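Section 4. Setting Up a Replacement Phone

This section applies to all staff who receive a handset through the Pevthorpe Mobile Device Program. It covers the transfer of contacts, messages and work accounts from the phone now in use to its replacement. Instructions for tablets are given in Section 6.

4.1 Before You Begin

Read the whole of this section before starting. The transfer takes up to 120 minutes when the old phone holds a large number of photographs, and it should not be interrupted. Staff at the Skonbridge office may reserve a desk in the device room for this purpose by calling extension 3070.

You will need:

The old phone, with its screen lock code.
The replacement phone and the charging cable supplied with it.
Your staff account name and password.
The transfer sheet, signed by your line manager.

Charge both phones to at least 30 percent. If either phone falls below this level during the transfer, connect it to a charger and leave it connected until the procedure is complete.

Remove any case, card holder or grip from both phones. Place them face up on a flat, dry surface, away from the edge, and keep them close together until step 9.

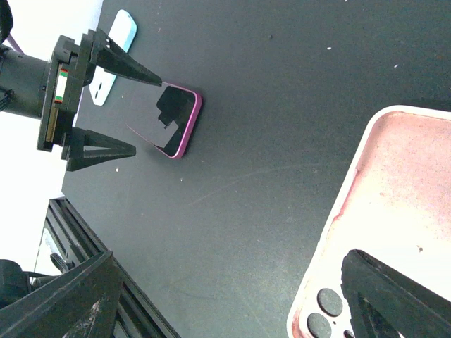 Check that the old phone is connected to the staff wireless network. The guest network blocks the transfer service and will produce error 12 at step 7. If the staff network does not appear in the list of available networks, turn wireless off, wait one minute and turn it on again.

CAUTION: Do not erase the old phone until you have completed all the checks in 4.3. Messages stored only on the handset cannot be recovered after it has been erased.

4.2 Transferring Your Data

1. On the old phone, open Settings and select Accounts. Confirm that your staff account is listed and that the last backup shows today's date. If it does not, select Back Up Now and wait for the message "Backup complete."

2. Write down the names of any applications that use a sign-in code generated on the phone. These codes do not transfer. Each application must be registered again on the replacement phone while the old one is still working.

3. Turn off the alarm on the old phone, along with any scheduled silent mode.

4. Hold the power button on the replacement phone until the screen lights. Select your language and region, then select Continue.

5. Connect the replacement phone to the staff wireless network. Enter your staff account name in full, including the office code after the period. Staff who have moved between offices keep their original office code.

6. When asked whether you wish to copy data from another phone, select Yes. A six-digit number appears on the replacement phone. Enter the same number on the old phone within two minutes. If the time runs out, select New Number and repeat this step.

7. Select the items to be copied. Contacts, Calendar and Messages are selected already and should be left as they are. Photographs are optional. Personal photographs may be copied only if they take up less than half of the storage on the replacement phone.

Note: Music and video files are not copied by the transfer service. Staff who wish to keep them should move them to a personal computer beforehand.

8. Select Start. A progress bar appears on both screens. Do not lock either phone, answer a call or open another application while the bar is moving. The bar may remain at the same point for several minutes.

9. When the progress bar reaches 100 percent, select Finish on the replacement phone. The phone restarts once.

10. Set a new screen lock code of at least six digits. The code must differ from the one used on the old phone. Fingerprint unlocking may be added afterward under Settings, Security.

4.3 Checking the Transfer

1. Open Contacts and compare the total shown at the bottom of the list with the total on the old phone. The two totals should match. A difference of one is normal where the old phone held its own number as a contact.

2. Open Calendar and look at the current month and the month that follows. Shared calendars are added overnight and may be missing until the next morning.

3. Send a test message to the device desk at extension 3070 from the replacement phone. An automatic reply is sent between 8:00 a.m. and 6:00 p.m.

4. Sign in to each application on the list made in 4.2, step 2. Cross each one off as it is registered.

5. If you are setting up phones for more than one member of staff, finish one pair before unpacking the next, and attach a name label to the back of every phone before it is set down with others.

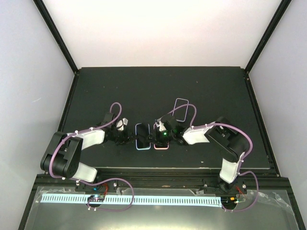
4.4 Returning the Old Phone

The old phone remains the property of Pevthorpe and must be returned within 30 days of the date on the transfer sheet. Phones received in April, when the yearly renewal takes place, may be held until the end of May.

1. Sign out of your staff account on the old phone. Select Settings, Accounts, Sign Out. The phone cannot be reissued while an account remains on it.

2. Select Settings, General, Erase Phone. Enter the screen lock code when asked. The phone restarts and shows the language selection screen.

3. Turn the phone off and place it in the padded envelope. Do not include the charging cable, which may be kept as a spare.

4. Write the last four digits of the serial number on the transfer sheet and fold the sheet into the envelope.

5. Hand the envelope to the device desk or place it in the internal mail. Staff at the Benavides site should address it to Marisol Guzmán, Device Records. All other sites should address it to Hernán Betancur, Skonbridge.

CAUTION: A phone with a swollen back, a cracked battery cover or a screen that has lifted must not be placed in the mail. Turn it off, leave it uncharged and call the device desk for collection.

4.5 Common Faults

The six-digit number is refused. Check that both phones show the correct time. A difference of more than five minutes causes the number to fail.

Contacts appear twice. Open Contacts, select Manage, then Merge Duplicates.

The replacement phone does not ring. See Section 5, Sound and Call Settings.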